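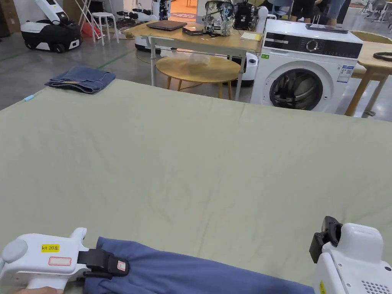

Section 3: Folding and Sorting the Clean Stuff

OK, so you've got through the washing section and you have a heap of clean clothes. Now we fold! I wrote this part for people moving into the Altesau apartments, where you get one decent work surface and a front-loader and that's your laundry room, but it should do fine in any place where the washing machine shares a room with everything else you own.

If your clothes are still damp, go back to Section 2 and hang them up. I mean it. Damp denim folded into a stack smells like a pond by the next morning.

What you need

A flat surface, as big as you can manage
A clean sheet or large cloth to cover it
A basket or shelf for the finished stacks
Your clean, dry clothes

3.1 Setting up the surface

1. Clear the surface and wipe it down. Let it dry before anything goes on top.

2. Spread your sheet out flat and pull the corners until the wrinkles are gone (or mostly gone, I'm not checking). I like a plain color like sage green, where a stray sock stands out right away.

3. Decide where finished things will go. I use the far side, so my sleeves aren't dragging across the stack every time I reach for something. Kwesi Quaye, who lives upstairs from me, stacks on the left and swears by it. Either way is fine, just keep the near edge open for the piece you're working on.

Note: If your sheet has a tag, turn that end away from you. It catches on knits.

3.2 Jeans first

Start with the jeans. They hold their shape, they make a good solid base for a stack, and it's nice to have something finished early on.

1. Close the zipper and the button. Empty the pockets, even if you did it before the wash.

2. Lay one leg over the other with the back pockets facing out, and smooth from the waist down to the hems.

3. Tuck the pointy bit at the seat inward so you've got a straight edge.

4. Fold the hems up to just below the waistband, then fold again. You want a neat rectangle that lies flat without popping open.

5. Put it at the far side of the sheet and leave it alone.

Caution: Brand-new dark denim can rub color onto a light sheet, even after a wash or two. Put a towel under it the first few times. I lost a good white sheet in June this way and I'm still a bit sore about it.

3.3 Soft things that come out in a bunch

Tops and thin pants love to come out of the basket as one long rope. Don't try to fold the rope!

1. Lay the piece along the near edge of the sheet, bunched up as it is.

2. Find two points that belong together: two shoulders, two ends of a waistband, two bottom corners. Take hold of one in each hand.

3. Lift, give it a light shake, and lower it so the far end touches the sheet first. Most of the bunching drops out by itself.

4. Smooth from the middle outward with flat palms. If a sleeve or leg is trapped underneath, lift that side and pull it free. Tugging from the top only stretches the fabric.

5. Fold the sides in to the middle, then fold from bottom to top, once for thick fabric and twice for thin.

Note: Can't find the shoulders? Look for the neck label and work out from there. My friend Leif Åberg folds everything inside out so the label is always showing, which drives me up the wall, but his drawers do look great.

3.4 The top of the washer

You can put light, dry things on top of a front-loader while it's off, and I know we all do. Please move them before you start a cycle.

Caution: Phones, tablets and laptops should be somewhere else before the spin starts. A strong spin can walk a tablet right over the edge, and it's a long way down to a tile floor. Keep drinks off there too.

3.5 Putting away

1. Build each stack with the heaviest pieces at the bottom, and stop at 8 pieces or so. Taller ones lean.

2. Carry one stack at a time with a hand flat underneath.

3. Shake the sheet out, fold it into quarters and keep it with the basket for next time.

If you have something odd-shaped, like a fitted sheet or a coat with a hood, skip ahead to Section 4. Socks are in there too, right at the end.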